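# The Paint Chart Will See You Now

There are 61 whites in the Wonine paint chart, and I have lived with three of them. The first was called Clivano and I chose it because it sounded like a hill town where one might be served a decent lunch. On the wall of a north-facing back bedroom it looked like the inside of a fridge. The second I don't want to talk about. The third is still up, mostly, behind the wardrobe.

White used to be easy. My grandparents' house was painted with whatever came in the big tin, and when the big tin ran out they bought another big tin, and if the two didn't match they hung a calendar over the join. No one stood in the hall at dusk holding a square of card and frowning. The choice was between white and cream, and cream was for people with ideas.

Somewhere between then and now, white acquired undertones. I first heard the word from a man in the Kollár showroom, a long, hushed place with a coffee machine and no visible paint. He asked which way my room faced, what time of day I used it and whether I was "drawn to warmth". I said I was drawn to leaving by half past four. He gave me a leaflet.

The leaflet was rather good, I'm sorry to say. Its point was that white has hardly any colour of its own and spends the day borrowing from the neighbours. Put it by a lawn and it goes green. Put it across the road from red brick and by teatime it has come over pink. North light turns it blue, lamps turn it to custard, and the same wall can manage both within a few feet if there's a window at one end and a bulb at the other. Painters of pictures have known this for centuries, of course, and get through a good deal of grey and blue on the way to a tablecloth. The rest of us have to find it out with a roller.

So I became a bore about it. I looked at eggs. I looked at the bath, the back of the door, the underside of shelves. I carried a sheet of printer paper from room to room and held it against things, and learned that nearly everything I owned and called white was beige in company. A Zerkholm sample pot, dabbed on lining paper and moved about the house for most of July, was four different colours before lunch.

Blue on the lit side, grey in the shade; then pale grey going beige.
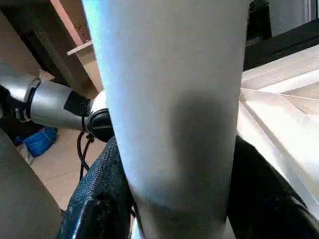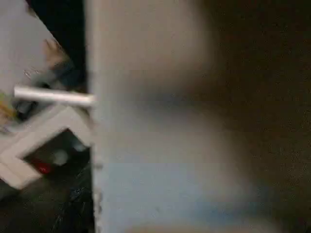 None of this helps when you are paying. Kollár will sell you a tin for the price of a good pair of shoes, and will explain that the cheap stuff has "less depth". It may well have. I have stood close to both and seen a wall. What the money buys, as far as I can tell, is the name, and the right to say it to guests.

I did go back, in the end. The man remembered me and asked how the warmth was coming along. There were 21 new whites that season, he said, several of them much calmer than last year's, and would I like to take some cards home and see them by evening light?

I took the cards. They're on the kitchen table now, under the lamp, and every one of them is yellow.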